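FOR IMMEDIATE RELEASE

Zullik opens its toy sorting room to families in Rurnby

RURNBY, July 2021. Well, we did it! After months of talking about it over sandwiches, I get to tell you that Zullik is opening a toy sorting room on the ground floor of our building on Orozco Street, and that anyone in Rurnby with a kid, a grandkid or a closet full of stuffed animals is welcome to come in and use it. It's free. You don't need to book. Bring a bag if you want to take something home.

I've been with Zullik for six years, which in a toy lending library makes me one of the old hands, and I write most of what we send out (the newsletter, the signs on the door, the note about parking that everybody ignores). So please forgive me if this doesn't sound much like a press release. I was asked to keep it to one page and I already know I won't.

What we do, for those of you who haven't heard of us: we lend toys. Families borrow up to 6 at a time, keep them for a month, and bring them back. We have 200 member families between Rurnby and Morkport, and on a busy Saturday-sort-of-morning it feels like every one of them is in the doorway with a stroller. We also take in toys people have finished with, and that's the part of the work that has been getting away from us. Donations come in grocery sacks, pillowcases, a dresser drawer once, with the dresser left behind. All of it has to be gone through before it can go on a shelf, and for years we did that in a hallway.

The hallway was awful. I'd like that on the record. You could not open the supply closet and sort at the same time, and if a ball got loose it went down the ramp and out toward the street. I have chased more balls down that ramp than I care to admit.

So in April we got the keys to the room next door, which used to hold somebody's filing cabinets, and we've been fixing it up ever since. It has a white tile floor that mops up in ten minutes, and we've put in tables with dark green cloths over them. The green was my pick. There was some debate! A couple of people wanted something cheerful with stripes, but small toys vanish on stripes, and you can find a bead or a doll shoe on dark green without putting your glasses on. The cloths go home with me to be washed, and I'm getting good at folding them.

Now, the sorting. I want to explain how it works, partly so you know what to expect when you visit and partly because parents keep asking us how to get their own playrooms under control, and this is pretty much the whole answer we've got.

Everything that comes in gets tipped into one wide, shallow bin. Shallow matters more than you'd think. We used deep tubs in the hallway days, and whatever was at the bottom stayed at the bottom until the tub cracked. With a shallow bin you can see most of what you have, and a four-year-old can reach in without going in headfirst (it has happened, everyone was fine, she was delighted).

Next to the bin go the boxes. They're plain cardboard, each one a different color, with a round hole cut in the top. You pick a toy up out of the bin and drop it through a hole. That's the game, and kids will play it for as long as you let them. I've watched a child who wouldn't put away one single block at home work through an entire bin here because there was a hole to put things in. What each color stands for changes with the day. Some days it's soft things, hard things and things with wheels. Some days it's keep, fix and pass along. With the really little ones we skip the rules altogether and let them post toys wherever they like, and then we sort it out after they've gone home.

We cut the holes ourselves with a craft knife and a saucer to trace around. The first batch came out too small for anything fluffy, so if you're making your own, go up a size. Tape the bottoms well too. A box that gives way when you lift it will undo a whole morning, and I say that with feeling.

The bin never matches itself from one day to the next, and I've stopped trying to guess what'll be in it. Balls, building blocks, plush creatures with enormous eyes. Towels, too, because people wrap things in towels to bring them over and then the towel gets tipped in with the rest, and by noon we've got a stack of them on the radiator. 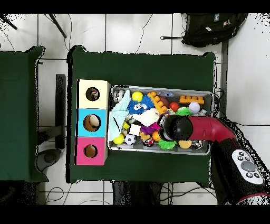
Zullik Notes, Issue 49

The blue shaggy fellow with the googly eyes has become a bit of a favorite with me, I'll confess. I'd take him home if I didn't have a rule about that. (The rule is one plush per year, and I used mine up in January.) The cream-yellow, bright blue and pink boxes show up beautifully against the green as well, so I'm claiming that as a win for my tablecloths.

A few practical things, since this is meant to be useful.

The room is open every morning that the library is open, from ten until noon. Children need a grown-up with them the whole time. There's space for 40 people if we're all friendly about it, though I'd sooner see you come in smaller bunches so the kids get a fair turn at the boxes. Strollers can be parked under the coat hooks. There is a restroom with a changing table at the end of the hall, past the famous ramp.

We'd love your clean, unbroken toys. Plush should go through the wash before it comes to us, please. Building blocks are welcome in any quantity and any state of mix-up, and don't bother separating them by brand or size, somebody small will enjoy doing that. Puzzles only if you've put them together and all the pieces are there. We can't take car seats, cribs, helmets or anything that plugs into a wall, and we can't come and pick things up, much as I'd like a ride out to Morkport on a nice day.

Anything you'd like to take home from the pass-along shelf is yours to keep, member or not. Last spring we gave away nearly 200 toys from a card table in the rain, so I have high hopes for what we can do with a roof.

For schools and daycares: if you'd like to bring a class, call first and I'll set a morning aside. We can also lend you a sorting kit to use in your own room. It's a bin and a set of boxes, packed flat, with a sheet of games to try. We have a handful of these made up and more on the way as soon as I get hold of more cardboard. If you run a shoe store or an appliance store and are reading this, I would very much like to talk to you about your cardboard.

For the press: you're welcome to visit during open hours and take pictures of the room. Please ask parents before photographing their kids. I'm happy to answer questions by phone, and mornings are best. If I don't pick up, I'm probably under a table looking for a wheel.

One more thing, and then I'll let you go. We're holding a little opening morning at the end of the month with lemonade and a big pile of unsorted donations in the middle of it all. Come and help us get through them! Wear something you can kneel in. The start time will go up on the door and in the next issue of the Notes as soon as we've settled who's making the lemonade.

About Zullik: Zullik is a toy lending library serving families in Rurnby and Morkport. Membership is open to any household with a child under nine, and costs whatever you can put in the jar.

Contact: Zullik front desk, Orozco Street, Rurnby | © 2021 Zullik | Back to top
49 shares | 6 comments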